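Moltton Community Learning Fund
Interim progress report, grant period to the end of January
Submitted February 10, 2020
Prepared by Iida Huttunen, Programme Manager, Sarkia Adult Learning Trust

1. Summary

The grant supports evening and daytime classes in reading, writing and everyday number work for adults in the Sarkia district. Teaching began in September as planned. At the close of the reporting period 862 learners had enrolled, and classes were running at 14 sites. Enrolment is ahead of the level set out in the grant agreement. Attendance among learners on shift work is below it, and the steps taken are set out in section 3.

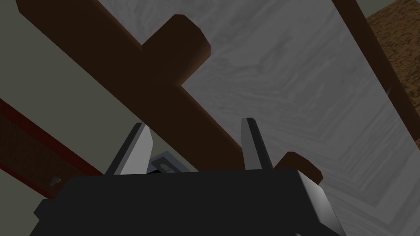 Gripper with two fingers, computer-rendered view.

2. Teaching and learners

The Trust employs 26 tutors under the grant, most of them part time. Rosângela Brito joined as lead tutor for reading and has revised the first-level course so that learners may enter at the start of any unit. Under the former arrangement a person who missed the opening weeks had to wait for the next term. Tutors report that the new order works well for writing, but that the unit on forms and letters is too long for a single evening. It will be divided in two before the summer term.

Number work is led by Abdul-Rahman Abubakari. The course covers household bills, wage slips, measures and timetables. Demand for daytime places has been higher than expected in the Solís ward, where many learners have children at the primary school, and a second morning class was opened there before the winter break.

3. Attendance

Learners in the Orkel ward, a large number of whom work rotating shifts, have found it hard to attend at the same hour each week. The Trust has introduced paired sessions, in which the same lesson is given once in the morning and once in the evening, and a learner may attend either. Early registers are encouraging. A full comparison will be provided in the final report, when two complete terms can be set side by side.

Five classes were cancelled during the period owing to tutor illness. All were made up within the same term. Elvia Cuevas now keeps a list of relief tutors for each ward.

4. Premises and access 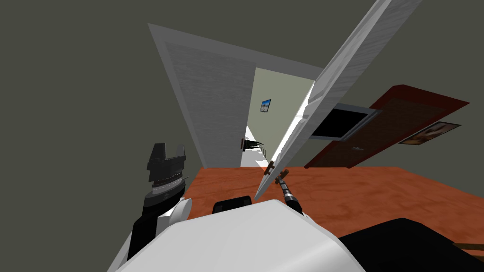 Room hire remains the second largest item of spending after salaries. The agreement for the Orkel rooms has been renewed on the same terms until the end of the grant. In the Solís ward the present rooms are available only until Easter, and Wenceslao Palacios is in discussion with the parish hall and the branch library regarding a replacement. Both can be reached by bus and have step-free entry. The Fund will be informed as soon as an agreement is signed.

5. Finance

Spending to date is within budget under all headings except printed materials, where the revised reading course required a second print run. The Trust proposes to meet this from an underspend on travel and requests the Fund's written consent to the transfer. No change to the total award is sought.

6. Next period

The main tasks are the division of the forms and letters unit, the move of the Solís classes, and interviews with learners who left during the first term. The interview questions will be sent to the Fund for comment before use.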